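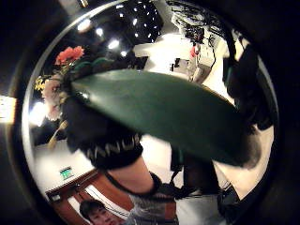 What changed when we started wearing the hand kits

I used to dress windows and do tabletop displays at Flonton. In September they moved four of us to a different job. Now we handle the same sort of stuff – flowers, pots, ornaments – with trackers strapped to our arms, and the recordings go to train a robot.

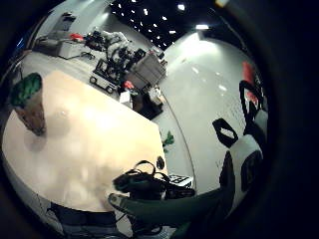
I do two long sessions a day. Before, I was on my feet the whole time. Now I sit for a good part of it, and my back is better but my shoulders aren't. The straps get heavy by lunch.

Pravesh checks the files. Last month he threw out 43 of mine because I went too fast. Fast was the whole point in my old job, so that took some getting used to. 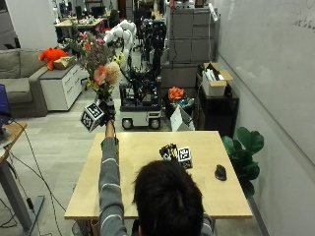
Bouquet up, gray sweater, robot behind the table.

Mbali asked at the last meeting if we're teaching the thing that replaces us. Vibeke said the plan is for it to do the overnight restocking, which has been short two people for ages. I believe her, mostly.
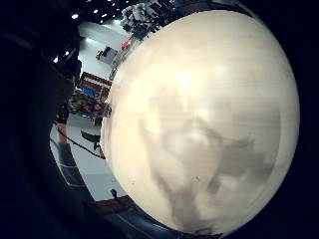

The pay went up a little and the hours are steadier. I miss picking the colors myself. Mbali has asked to go back to windows part-time, and I've put my name down too.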